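Fleren–Hakmont Evening Bus: Second Progress Report

Period covered: April through July

Hello again! I promised last time that this one would be shorter, and I've already broken that promise in my head, so get yourself a coffee. The headings follow your form, mostly. I moved the money part to the end because it makes more sense once you've read about the ramp.

Where we are

The evening bus is running. When I wrote to you in the spring we had one bus, a draft timetable and a lot of opinions. Now we have two buses (one in service, one as the spare), four round trips each evening between Fleren and Hakmont, and the last departure from Hakmont leaves at 10:40 p.m. That last trip was the whole point of the application, so I'm very happy to be able to type that sentence.

The first full week brought us 141 boardings. I had hoped for more, I'll admit it, but the drivers tell me the day routes took most of a year to fill up when they started, and the hospital's late shift had already set up its carpools for the month. By the end of July the buses were noticeably fuller, especially the 8:15 out of Fleren. I'll send you the monthly table separately once I've cleaned it up. The fare machine logs a transfer as a second boarding and I have to take those out by hand.

A full one-way trip takes 47 minutes on paper. In practice it's a bit less after nine, when the lights on the ring road switch to their night program, and then the driver has to sit at the timing point by the old brickworks until the schedule catches up. Passengers hate this. One of them has started bringing a crossword.
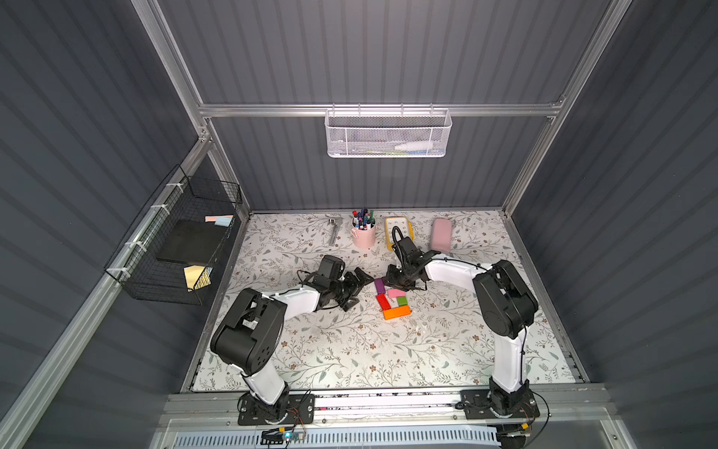

We could pad less, of course, but then the early trips would run late, because those still get the supermarket traffic. What I'd like to do is publish two running times, one for before nine and one for after. The operator has agreed in principle and wants to wait for the fall timetable change so that the printed panels only have to be replaced once. Fair enough. I've put it down for September.

The buses

You'll remember that we were going back and forth between leasing new and buying used. We bought used in the end, two low-floor midibuses from an operator on the coast that was switching to something bigger. They came with decent service records and truly awful seats. The engines are fine, the doors are fine, and the heating on the spare is a bit of a mystery that the depot is still working through. It gives you full heat or none. In July this was an easy thing to live with, but I've told them it has to be sorted out before October.

The wheelchair ramp on the first bus was the big surprise. It's a manual fold-out ramp, and the hinge had been repaired at some point with parts that didn't match, so it sat a little proud of the floor and people caught their toes on it. The depot took it out twice and put it back twice. The third time we gave up and ordered a new one, and that took five weeks to arrive. During those weeks we ran the spare bus every evening, so riders always had a working ramp, but it did mean we had nothing behind it if something broke. Nothing did. I slept badly anyway.

Stop-request buttons are all new. We went with Reddy units on both buses, the big ones with the raised symbol, mounted low enough that you can reach them sitting down. They were simple to fit and the drivers like the chime, which is softer than the old buzzer. If you fund another project like this, I'd happily recommend doing the buttons early. They cost very little compared with everything else, and they're the first thing people comment on when they get in.
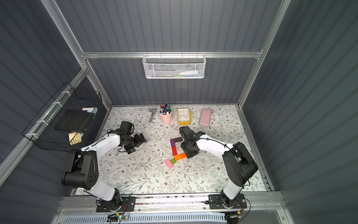

The destination signs are still the old ones. They work, but the side sign on the spare drops a column of dots, so Hakmont comes out looking more like Haknont. The local paper found this before I did.

Scheduling and the on-call stops

This is the part I'm least satisfied with. The plan was that the three villages off the main road would be on-call stops: you phone or use the web form before 6 p.m., and the bus makes the detour. We're using Omix for the bookings, and the booking side is good. People fill in the form, it shows up on the driver's tablet, everybody's happy. Phone bookings go through the operator's control room and get typed in there.

The trouble is with cancellations. If somebody cancels after the run sheet has been sent out, the tablet keeps showing the stop until the driver refreshes it, and out past the reservoir there's no signal to refresh with. So we've had buses drive up the hill for people who were at home watching TV. It's been a handful of times, and the other riders were nice about it, but it eats up the minutes we'd otherwise have to spare. For now the control room radios the driver with every late cancellation, and the driver crosses it off on paper. It works and it's silly. I've asked for a proper fix and have been told it's on the list for the next release.

We also got back 89 completed surveys from the village mailing, and I'm still pretty pleased about that. The clearest message was that people want to book the same trip for a whole month in one go (evening classes, choir, shifts), and right now they have to do it one evening at a time. The second clearest message was about the shelter at the church stop, which leaks, and which isn't ours. I've passed it on to the town.

Seats and interior

Reupholstering has been the fun part. The old covers were worn through on the aisle side and the foam underneath had gone flat, so we decided to do both buses completely, foam included. 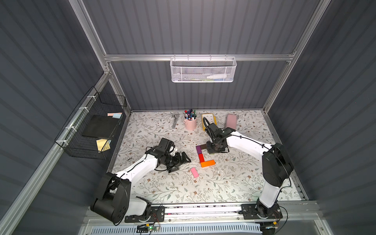 We let riders vote on the fabric at the open evening in Fleren, with samples laid out across a couple of seat frames so people could sit on them. A dark blue with a fine fleck won it, and I was relieved, because for most of the evening the favorite was a pale botanical one. If you look at the covering underneath the two robot arms in the picture, white with thin gray-green vines and tiny brown flowers, you'll have a very good idea of the style. Lovely on a table. On a bus seat in February, with wet coats and people eating fries on the way home, I give it a week. The upholsterer agreed with me, but was too polite to say so until everyone had left.

The first bus is finished and the second goes in once the ramp hinge on that one has been checked too (we're not getting caught twice). I also had the handrails repainted in a bright yellow. The old ones were gray against a gray wall, and a couple of our older riders had asked for something they could find without their reading glasses.

What went wrong and what I'd do differently

The ramp, obviously. I should have asked for a proper inspection of both ramps before we signed, and I only asked for one of the engines and brakes.

I also got the launch wrong. We started in the same week as the school break, thinking it would be a gentle beginning with light traffic. It was gentle, all right. The evening students, who are probably our most natural riders, were all away, and by the time they came back the posters had been up for weeks and had turned into wallpaper. We reprinted and moved them, and I went and stood at the college entrance with leaflets for two afternoons. That did more good than any of the posters.

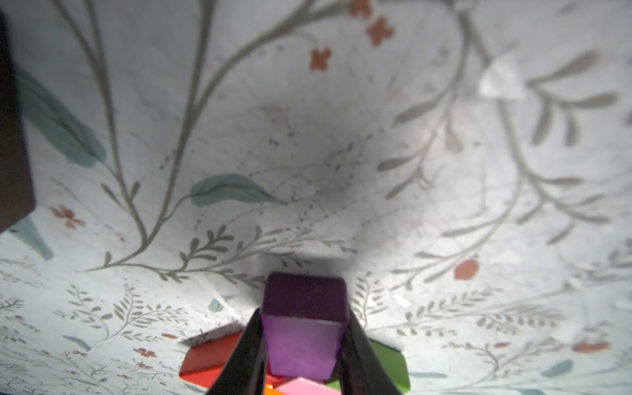 Driver rosters have been smoother than I feared. Late shifts are never popular, but the operator offered a fixed pattern to anyone who volunteered, and people seem to value knowing their evenings a long way ahead. We've canceled one trip in the whole period, for a fallen tree near the reservoir.

Money

We're inside the budget, with one line over and one line under. Ramp replacement and the extra workshop time went over by $2000. The signs came in under, for the simple reason that we haven't bought them yet. I'd like your okay to cover the ramp out of the sign line now and do only the side signs this year, leaving the front ones for later, as they're perfectly readable. If you'd prefer that I submit this as a formal change request, just tell me and I'll fill in the form. I know where it is this time.

Everything else is on track, and the receipts are in the shared folder, sorted by bus.

Coming up before the next report

Second bus to the upholsterer in August. Split running times in the September timetable. Heating on the spare fixed, or at least understood. A repeat-booking option in Omix if they can manage it, and if they can't, a paper list in the control room for the regulars. I'd also like to try an extra late trip on the two evenings when Hakmont's theater has a show on, and I've asked the operator for a price. If it looks reasonable I'll send it to you ahead of the next report, so you don't have to read six pages to find it.

Come and ride with us if you're ever out this way. The 8:15 from Fleren is the best one – sit on the left for the reservoir.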